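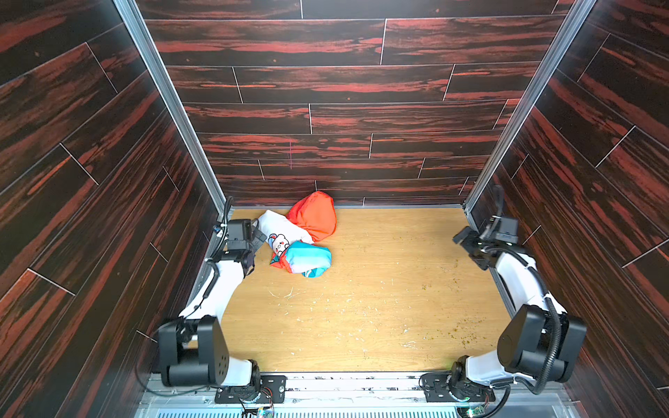 Crumpled clothes in a small heap, with a cartoon bear print on the white one.

Sugden drops the folding rule for used clothes, and promises a lot in return

Wed 12 January

Residents of Sugden can now hand in used clothing without folding it first, under new rules for the town's Parkeo collection service. Itance, the company that runs Parkeo, says the change will bring in more clothes and keep more of them out of the trash. It did not offer much to back that up.

Under the old rules, items had to be clean, dry and folded, with tops and bottoms in separate bags. Bags that looked like the bottom of a gym locker could be refused at the counter. The new rules keep clean and dry. Folding is gone and so are the separate bags. A shirt can go in with a pair of shorts, in whatever shape it came out of the drawer.

Itance calls the new policy "Come As You Are" and has printed the slogan on its bags, which cost $4 each. The old paper sacks were free. The company's announcement puts the price of the bags in the second-to-last paragraph, below a section on community spirit.

"People kept telling us the folding was the part they hated," said Dinesh Kanaujia, who manages Parkeo for Itance. "They had a pile on the floor, they meant to get to it, and then it was still there in June. We'd rather have the pile."

Asked how many people had said so, Kanaujia said the company had "heard it consistently." He said there had been no survey. He also said that no count had been kept of bags turned away under the old rules, so there is no way to tell how much clothing the folding rule was keeping out. It may have been a great deal. It may also have been a handful of bags and a few annoyed people.

What Itance has announced is a target of 3000 garments a month, which it says would be a record for the service. The company would not release the current monthly total. Kanaujia described it as "commercially sensitive," a phrase that takes some getting used to when the subject is other people's old pajamas.

A longer-range goal also appears in the announcement. Itance says it wants Sugden to send no wearable clothing to landfill by 2042. There are no yearly steps between now and then, and the document does not say what counts as wearable. Kanaujia said a definition was being worked on. He agreed that a sweatshirt with a paint stain might be wearable to one person and a rag to another.

That question matters more than the slogan does. Folding, whatever else was wrong with it, made people look at what they were giving away. You can't fold a pair of leggings without noticing that the knee is gone. A T-shirt laid flat on a bed shows the yellowed collar and the print that has started to crack. Balled up and pushed into a bag, it shows you nothing at all, and the looking gets done by somebody else further down the line, or it doesn't get done.

Rosaura Puma owns Markimix, a secondhand shop that buys sorted clothing from Parkeo by the crate. She has been doing it long enough to have opinions about bags.

"I can tell you what comes out of a folded bag and what comes out of a stuffed one," Puma said. "Folded, I put most of it on the rail. Stuffed, I'm pulling a sleeve out of a pant leg, one sock, half a swimsuit, something that was put away damp. It's more work and there's less to sell at the end of it."

Puma said bright prints and thin synthetic fabrics suffer least from being crumpled, and will usually hang out smooth in a day or two. Cotton is slower. Linen, she said, "holds a grudge." Her real worry is smaller damage that hides in a heap, such as a pulled thread, a seam that has let go under the arm or a zipper missing its bottom stop. In a flat garment you spot these in a second or two. In a tangled one you may find them after the price tag is on.

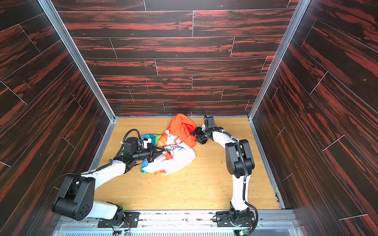 Loose threads are a good test of how the new rules will work in practice. The old guidelines told people to snip them. The new ones say only that "minor wear is welcome," and they leave the reader to decide what minor means. A single hanging thread on a hem costs a shop a few seconds with the scissors. Several of them in the middle of a front panel can mean the fabric is starting to go, and then the whole item is headed for the rag bin no matter how cheerful the stripes on it are.

Kanaujia said he did not expect quality to drop. He said most residents "know what's good and what isn't" and would go on giving good things. That may be so, though it sits oddly with the old rules, which Itance wrote itself and which assumed the opposite for as long as they were in force. A leaflet from that period, still on the rack by the entrance when this reporter visited, warned that unfolded clothing "creases, tangles and loses value." Kanaujia said the leaflet was out of date and would be removed. It was still there on the way out.

Itance did make one point that is hard to argue with. Small clothes are outgrown quickly, often while there is plenty of life left in them, and the households with the most of them tend to be the ones with the least time on their hands. If a parent will fill a bag on the way out the door but will never stand over a bed squaring up tiny sleeves, then dropping the rule will bring in clothes that would otherwise have sat in a closet until they were of no use to anyone. Puma agreed with that much.

"The little sizes I'll take any way I can get them," she said. "They sell. A thing with an animal face on it sells before I've got the hanger in. I'll iron a bear if I have to."

She was less sure about who will pay for the ironing. Markimix buys at a set price per crate, agreed when the clothing came in folded. Puma said she had asked for a lower price to cover the extra handling and had been told that one would be "looked at in due course." Kanaujia confirmed that the price was staying where it is for now. He said Itance would be taking on more of the sorting on its side, and that buyers should see no difference in what reaches them.

So the folding still has to happen. It moves from the bedroom floor to the sorting floor, or to the back of a shop, and the resident pays $4 for the bag that carries it there. Kanaujia objected to that summary. He said the bag was sturdier than the old sack, could be used again and came with a printed guide to what the service accepts. The guide is twelve lines long. One of them is the slogan.

Reusing the bag is allowed, with a catch. Parkeo keeps the bag along with the clothes unless the resident waits for it to be emptied, and the counter does not empty bags while there is a line. On a Saturday there is nearly always a line. Residents can also bring clothing in a bag of their own, a fact that appears on the Parkeo website under "Other Questions" and nowhere on the posters. Asked whether it ought to be on the posters, Kanaujia said he would pass the suggestion along.

Some things are still not accepted. Pillows, single shoes, wet swimwear and anything with a strong smell will be handed back. Underwear must be new and in its packaging. Coats and snowsuits are fine but should be zipped up, and pockets should be checked. Anyone who still prefers to fold is welcome to, and Puma would like it known that she is in favor.

The new rules will run for a trial period of 12 weeks, after which Itance says it will "review and share learnings." The company has not said what result would lead it to bring the folding rule back, or whether it will publish the number of garments collected against the number that turned out to be fit to wear. Kanaujia said the first figure would definitely be shared. On the second, he said it was too early to commit.

Puma plans to keep her own tally in a notebook beside the till, with one column for what goes on the rail and one for what goes in the rag bin. She has offered Itance a copy when the trial is over. The company has yet to reply.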